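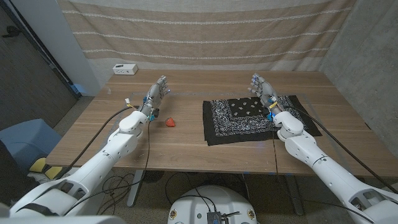

Black paisley bandana laid out flat on the oak-coloured table, small red strawberry-shaped object to the left of it.

How to fold a bandana without the fuss

Most folding guides promise a perfect square in 5 seconds. I've tried a good many of them and I don't believe it. Cotton squares are rarely square, for a start. The one I bought from Stallen was 57 cm one way and noticeably less the other, and no clever wrist flick is going to fix that.

What you need: a bandana, a bare bit of table, your hands. Cunside will sell you a folding board. Save your money.

1. Spread the cloth face down and smooth it from the middle outwards. Skip the spray starch unless you like ironing.

2. Bring one corner to the opposite one. If the edges won't meet, line up the printed border and let the hems do as they please.

3. For a neckband, fold the point down to the long edge, then keep folding until the strip is as wide as you want. Bronisława Makowska wrote in to insist on seven folds. I stop at four and can't see the difference.

4. For a drawer, open it out again and fold in half twice. 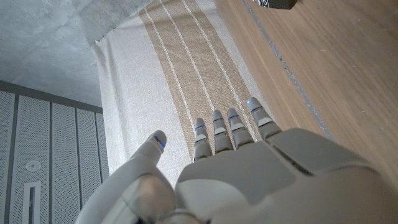

Table runners are another matter. A long linen one with a loose weave will hold every crease you give it, so I'd roll it round a cardboard tube, starting at the plainer end. Trim stray threads at the edge but don't pull them. The guides that tell you to fold in thirds and "press lightly" have presumably never had to get the lines out before lunch.

Updated 12/09/2020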